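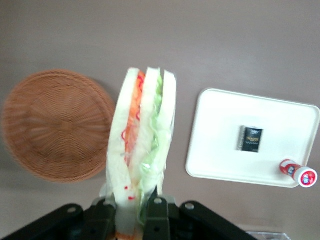 Home Papers Methods Notes Data Contact
Last updated: May
11 min read

4. Rules we ended up writing down

I should admit that this section wasn't in our first outline. Azra Milošević and I had planned to write a paper about grasp planning for packaged food, with maybe a paragraph on procedure tucked into an appendix. Then we tried to compare our own runs with the ones Clevmont had collected using almost the same hardware, and we couldn't. Same class of objects, same kind of wrist camera, same task on paper, and still I couldn't tell you whether a "success" in their log meant the same thing as a "success" in ours. So the procedure moved out of the appendix and became most of the paper, and I'm pretty happy about that (Azra less so, she liked the planner).

What follows is the practice we now use for handling wrapped food on a tabletop. We call the written version the Petek sheet, after the room where we drafted it. It isn't a safety standard, and it doesn't replace one. If you're putting a robot near people you need a proper risk assessment for your own cell, done by someone who knows how, and nothing in our sheet gets you out of that. The sheet covers the smaller stuff: how you set the table, what you call damage, when you stop, what you write down.

4.1 Soft things in clear film

Figure 1. Wrist view during a run with a wrapped sandwich. The sandwich is upright in the gripper, with a round woven tray to the left and a white tray holding a dark packet and a red and white bottle to the right.

Most grasping rules I've read were plainly written by people thinking about boxes. A box tells you when you've squeezed it too hard, or it doesn't care. A sandwich gives way early and keeps giving, and the film around it can look fine while the bread inside has been pressed flat. Or the other way round! The film crinkles and throws highlights everywhere, you're sure you've wrecked the thing, and when you open it the bread is perfect. In Figure 1 you can make out the slices and the fillings through the wrapper, and I'd still never grade that sandwich from one view.

So our first rule is that damage is never judged from the wrist camera alone. The operator takes the item out of the gripper with the arm stopped, puts it under the bench lamp, and looks at both faces. We grade the package and the contents on separate lines. A torn wrapper with good bread and a sound wrapper with crushed bread are different failures, they have different causes, and lumping them into a single "damaged" box throws away the only part you'd want to learn from.

The second rule is about force. We set a grip limit per item type before any runs start, and the limit goes on the sheet in pen. Nobody changes it partway through a block. If the limit turns out to be silly, finish or abandon the block, write down why, set a new one, and start again from the first trial. I broke this one myself early on. I kept nudging the limit up a hair each time something slipped, and by the end of the afternoon I had a lovely success rate and no idea what it was the success rate of.

4.2 Setting the table

We argued about this for ages. One side (me) wanted every object on a marked spot, so that any two labs could lay out the same table. The other side (Wilma Hoekstra, who reviewed the draft sheet and covered it in green ink) pointed out that a policy tested only on marked spots has been tested on nothing anyone will ever ask it to do. She was right, and I said so, eventually.

The compromise is that containers get a zone and items get a free position inside it. A tray can be turned a bit. It can't wander to the other side of the table. Items that aren't the target are allowed, and in fact we ask for them, but they have to be listed before the run by type, and the list is checked again afterward. If something on the table isn't on the list, the trial still counts but it gets flagged. We used to throw those trials out, and I now think that was a mistake. Flagged trials are where most of the interesting trouble lives.

There's one firm rule on containers. Anything sitting in or partly over the edge of a receiving tray has to be noted as "over the rim" at the start. Bottles and other things that can roll are the usual offenders. You can leave them that way on purpose, and sometimes you should, but a later reader needs to know whether the bottle started out there or got pushed there by the arm. Without the note, those two look identical in the log.

Backgrounds should be plain and matte where you can manage it. White trays under bright lights caused more exposure trouble than anything else we put on the table. We don't ban them. Lots of real counters have white trays on them, and a rule that bans the hard case is a rule for making your numbers look nice. We just ask that exposure be locked before the block and that the setting be recorded.

4.3 What counts as a trial

Our main set has 600 trials, run in blocks of 20. The block size came out of attention span, and I'm not going to dress it up as statistics. Past 20 I get sloppy about writing notes, and so did everyone we tried it with.

A trial begins when the arm leaves its home pose and ends when it gets back there or when the operator stops it. All of them count. That sounds too obvious to put in a paper, but look at how many logs have a gap in the numbering. Someone bumped the table, or the item was "already bad", or the camera hiccuped, and the trial quietly went away. On our sheet you may mark a trial invalid, you may say why, and it stays in the file with its number. A table of results then has to report invalid trials in their own column.

We also separate "picked", "held", and "placed". Picked means the item is clear of the surface. Held means it's still in the jaws when the arm reaches the point above the target. Placed means it's been released inside the container and the gripper has let go without dragging it. A single frame like Figure 1 can tell you something is in the gripper, and that's all it can tell you. We had a reader of an early draft ask which of the three it was, and the answer is that you go to the log, because the log has times in it.

Sensor streams share one clock. If yours don't, say so, and say how you lined them up. Clevmont's gripper readings ran on a different clock from the video and it took Azra the better part of a month to work out which squeeze went with which sandwich. She would like that month back.

4.4 When to stop

There are 8 stop conditions on the sheet. The first version had 18, and during a practice block I watched an operator turn the page over to find the one he needed while the arm went on cheerfully pressing a roll into the table. We cut the list that evening. It has to fit on one side, in type you can read from where you're standing.

I won't reprint them all, but the ones that come up most are film caught in the jaws, contents leaking, the item slipping so that its weight hangs off one side, and any hand or sleeve inside the taped line. That last one is a full stop with power removed from the arm, and the trial doesn't resume. It gets closed as "stopped, person" and you start a new one. People grumble, because it's nearly always someone reaching in to straighten a packet. They can grumble.

Leaks get their own line because of cleaning. We wipe the finger surfaces between item types and after any leak, and the wipe gets an entry in the log with a time. Residue changes friction, so an unrecorded wipe is an unrecorded change to the hardware. Food that's been in the gripper gets thrown out at the end of the block. It doesn't go back in the fridge and it certainly doesn't get eaten, and I'm aware that I'm writing this sentence for one specific group of grad students.

4.5 Reusing items

How many times can you grab the same sandwich? We never found a number we all liked. Bread remembers. The second grasp is on a softer, slightly thinner object than the first, and by the fourth you're basically testing on a sponge. The Fuvlow group swaps items after every trial, which is clean and also costs a fortune. Bollell reuses until something visibly fails, which is cheap and makes the later trials very hard to read.

We landed on a tag. Every item carries an ID and a running grasp count, and both go in the log. Reuse is allowed as long as the count is reported and first grasps are broken out separately in the results. Readers who only trust fresh items can look at that row and ignore me on the rest.

4.6 What we left out

The sheet says nothing on paper wraps, hot food, or anything with a lid. We tried to stretch the damage grades to cover soup containers and they fell apart immediately, since a lid can be off by a hair and you won't know until you tip it. Wilma has a draft for those and it looks promising, though she and I still disagree on whether a popped lid should be graded as package or contents. Her current version has it under both. Section 5 goes through the trials themselves, block by block, with the invalid ones left in.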